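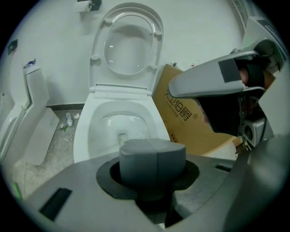 Skukthorpe, juillet

Où va l'eau quand on tire la chasse ?

Quand j'avais six ans, j'étais persuadée que l'eau des toilettes tombait directement dans la mer, avec les poissons juste en dessous (les pauvres !). Alors j'ai suivi le chemin de l'eau, de chez moi jusqu'à la rivière, et je te raconte.

Premier arrêt : le siphon
Derrière la cuvette, le tuyau remonte un peu avant de redescendre, comme un S couché. Il reste toujours de l'eau coincée dans ce virage, et cette eau sert de bouchon : les odeurs des égouts ne peuvent pas remonter. Malin, non ? Quand tu tires la chasse, beaucoup d'eau arrive d'un coup, elle passe par-dessus la bosse et elle entraîne tout le reste avec elle. Le gargouillis à la fin, c'est de l'air qui rentre dans le tuyau.

Deuxième arrêt : sous la rue
L'eau descend ensuite dans un tuyau plus gros, puis dans un autre encore plus gros, sous la route. Tous ces tuyaux sont un peu en pente, et l'eau coule toute seule. Dans ma rue, il y a 347 mètres d'égout jusqu'au carrefour de Plolley. Là-bas, le terrain remonte et il faut une pompe pour pousser l'eau de l'autre côté de la colline. Je l'ai entendue, elle ronfle comme mon oncle !

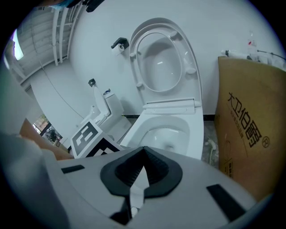 Troisième arrêt : la station d'épuration
La nôtre s'appelle Cleseo. Une grande grille attrape d'abord les gros déchets : lingettes, cotons-tiges, et même un jour une petite voiture rouge. Puis l'eau se repose dans un bassin, le sable et la boue tombent au fond. Après, ce sont les bactéries qui travaillent. Elles sont minuscules et elles mangent la saleté, à condition qu'on leur envoie plein d'air avec des bulles.

Et à la fin ?
L'eau nettoyée repart dans la rivière Ruppert. Attention, elle n'est pas bonne à boire ! Pour arriver au robinet, il faut encore d'autres traitements, dans une autre usine.

À toi de jouer
Mets du papier toilette dans un bocal d'eau, une lingette dans un autre, ferme bien et secoue 60 secondes. Regarde lequel se défait. Tu comprendras pourquoi les lingettes vont à la poubelle.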